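Chapter 11
What Was Lirkach Painting?
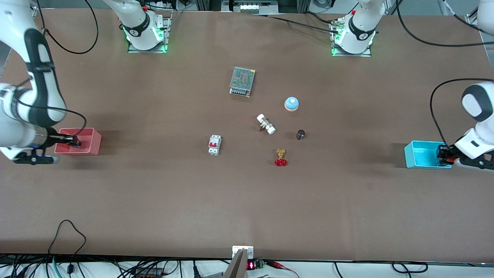
The trouble with the name

Most surveys of modern painting give the Lirkach group a page or two. The story they tell runs like this. A handful of young painters met in the river town of Lirkach, grew tired of the landscapes their teachers sold, and agreed to paint nothing but flat bands of color. They wrote a manifesto, held a show, quarreled, and broke up. Later painters learned from them.

It is a good story, and students should be slow to believe it. Movements in art are often named after the fact, by dealers who need a label or critics who need a chapter. The people inside them may have had little idea that they belonged to anything. So before we look at the work, this chapter asks what evidence we have that there was a group at all.

Start with the manifesto. It is quoted everywhere and almost never printed in full. The text we have comes from a typed sheet with no signature, found among the papers of a framer named Luo. It calls for "an end to the window and a beginning of the wall." That is a fine line, but who wrote it? Three of the painters later claimed it. A fourth said he had never seen it until a reporter read it to him over the phone. Nothing on the sheet says when it was typed, and the earliest mention of it in print comes after the painters had already gone their separate ways.

The show is on firmer ground. We have a price list, a rental bill for the hall, and one newspaper review. The price list gives 17 paintings. The review talks about two of them and spends most of its length on the poor heating. Neither document uses the word "group." The hall was rented under one painter's name, and he seems to have paid the whole bill himself.

The Trorton catalog

Nearly everything written on the subject since then leans on a single source, the catalog put out by the Trorton gallery. It is a handsome book, and it was the first to place the paintings side by side and argue that they shared a plan. It was also written to sell them. The gallery owned most of the pictures it praised. That doesn't make the argument false, but a reader ought to know it, and few later writers bother to say so.

Look at how the catalog handles dates. Several canvases that carry no date on the front or back are given one anyway, and the dates always fall in an order that suits the argument: many colors first, then fewer, then almost none. Take the guesses away and the tidy march toward purity becomes hard to see. One of the barest paintings has a firm date, and it is early. One of the busiest is late.

The historian Haiyan Fu has gone through the surviving letters between the painters, 2648 pages of them, looking for talk of a shared program. She found a great deal about rent, paint prices, and who had borrowed whose stove. Theory comes up now and then, mostly as a joke. Her view is that we are dealing with friends who looked at each other's work, and that the word "movement" promises more than the letters can pay for.

Some scholars think she goes too far. Friends, they reply, don't always write down what they can say across a table, and flat bands of color did not turn up in 11 studios by chance. This is a fair point as far as it goes. It would be stronger if we could be sure about the 11. Mekotik, the town downriver, had painters doing much the same thing, and they are left out of the count for no reason that anyone has explained.

How to read this chapter

The next section turns to the paintings themselves, beginning with the few whose dates are certain. Try to look at each one before you read what has been said about it. When a writer tells you that a red band "rejects" the landscape, ask how a band would do that, and whether you would have seen it without being told.

Terms to watch for: manifesto, attribution, provenance, hard edge, school.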